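Rindidstead Sorting and Packing Project
Progress report, December

We're well past the halfway mark and it's going better than any of us hoped! When we wrote last, the packing side was mostly a plan on paper. Since then we have put together 61 practice layouts (the target for the whole period was 73), and the Jotport log is filled in for every one of them.

The biggest step forward is the trays. We used to set pieces down on the open table and tidy them afterward, which ate up half the morning. Now each piece goes straight into its tray, and the layouts are much easier to compare.

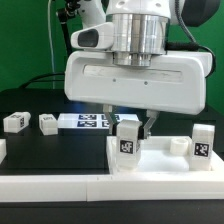
The markers have been a real pleasure to work with too. Skandholm sent a fresh sheet of 128, printed nice and sharp, and we've stuck on all but the last row. El Fassi is cutting the second batch of blocks to the same size as the first, so the old layouts can be used again as they are.

Spending stands at almost 2,000 dollars, most of it on blocks and trays. Still to do: the remaining layouts, a mixed set with blocks and cups together, and labels for the storage shelf. We'd love to have you stop by on a Saturday while the mixed set is being packed.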